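Brelano Forums > Mobile Manipulation > End effectors and grippers

Topic: Hastix door-opening package – worth the license?

srebelo
Posted in July
We are evaluating the Hastix door package for a building with mostly old interior doors. The package is the motion library plus a handle detector that runs on the wrist camera stream. No hardware is included. You supply the arm and gripper, and they give you a config template for two-finger parallel types.

First pass was 32 attempts across 10 doors. Round knobs were poor, as the data sheet warns. Levers were good on flat modern plates and less good on decorative ones. Failures were nearly all in the detection stage. The grasp planner never got a pose to work with.

The door type I care about most has a pale lever on a long shaped backplate with the keyhole below. Glossy varnish, raised panels, strong highlights on the upper half. View from the wrist on approach: 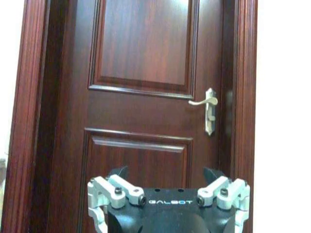
Wrist view, gripper low and left of the lever, fingers open.

From this kind of pose the detector sometimes returns the whole backplate as the handle and puts the grasp center too low. Has anyone tuned this?

kettle_rs
Which detector version? The older one fits a single box and takes the centroid. On a tall plate that centroid lands under the lever every time. The newer one segments the lever separately, but it is off by default in the config template.

srebelo
Older one. I did not know there was a switch. The release notes I have are two pages long and don't mention it.

msonmez
I disagree that the version is the main problem. We run the newer detector and still lose the lever on varnished doors when light comes from behind the robot. Confidence threshold ships at 87. Dropping it gave us more detections and also more false ones on panel molding. A polarizing filter did more for us than any parameter.

kettle_rs
A filter costs you light, and a wrist camera in a dim corridor has none to spare. I would fix the approach pose first. In that view the lever is well over to the right, with the gripper in front of the lower panel. Shift right and raise the wrist before the detection call.

msonmez
Fine if you have the reach. Our base stops short on the hinge side and the arm is near its limit by then.

srebelo
Switched to the newer detector and reran the lever doors only. 13 attempts, one miss, on a door next to a window. Pose shift not tested yet – the base planner needs a new standoff value.

Still undecided on the license. Muvport quoted us for a similar module, but it wants its own depth camera.

esteves_lab
Check what Muvport charges for support before you compare prices.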